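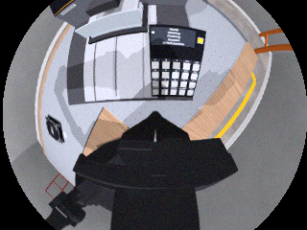 Home & Shed | Long Reads

July
Words by Tibor Hajdu

My father had one bench his entire working life and I've had five, which tells you something about the two of us. His was a slab of river red gum on legs he'd bolted together from old bed frames, and it lived at the back of the garage in Ballarat under a fluoro tube that buzzed like a blowfly. Everything happened on that bench. Carburettors, school projects, the Christmas ham once when the kitchen was being painted (Mum put down a sheet, but still!).

I started thinking about it again last winter, when my neighbour Vilgot Blomqvist knocked on the door one Sunday and asked if I wanted his. He was moving into a unit with a balcony the size of a bath mat and couldn't bear to see it go to the tip. Of course I said yes. I'd have said yes to anything with a vice on it.

Getting it down the drive took four of us and most of the arvo. It's 54 kilos without the drawers, and we know that because Cleiton Bastos from across the road stood one end at a time on his bathroom scales and added them up. I've no idea if that's how it works.

Then came the question of the top. Vilgot had let his go to ruin, all glue blobs and saw nicks, and I was torn between sanding it back and covering it over. Timber is lovely under your hands, but you can't fix anything to it without leaving a hole. A top that's already full of holes solves that, and I've been noticing them everywhere since.

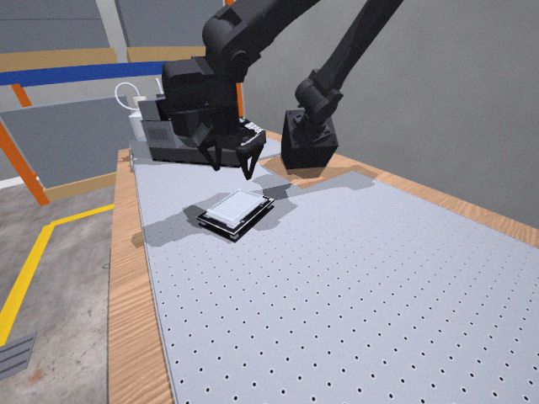 Holes in rows, with a timber border left showing. The white plate has a dense grid of tiny wells of its own.

I rang Kornél Katona, who ran the timber counter at Wustik for 20 years and has opinions on everything from dowels to daylight saving. He quoted me $872 for a new hardwood top, cut and oiled, and then talked me out of buying it. "You'll be too scared to use it," he said. He was right, too. I once owned a Flostard chisel set so handsome that I opened tins of paint with a screwdriver for three years just to keep it nice.

So I sanded. Three weekends, a box of discs and a fair bit of swearing. Halfway along the front edge I found a pencilled list under the varnish, somebody's measurements for a cot. Vilgot reckons it isn't his writing. I've left that patch alone and oiled straight over it.

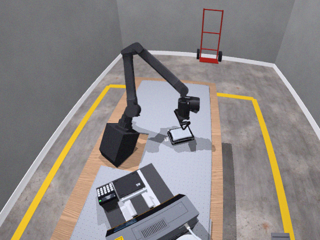 Long, low on clutter, and still some grain around the edges.

The bench is against the north wall now, where it gets the sun until lunch. I haven't built a thing on it yet, although the bike's been up there twice and my daughter has claimed the left end for her beads.

Got a shed story? Write to the Home & Shed desk | © Deltier Magazine, all rights reserved | Back to top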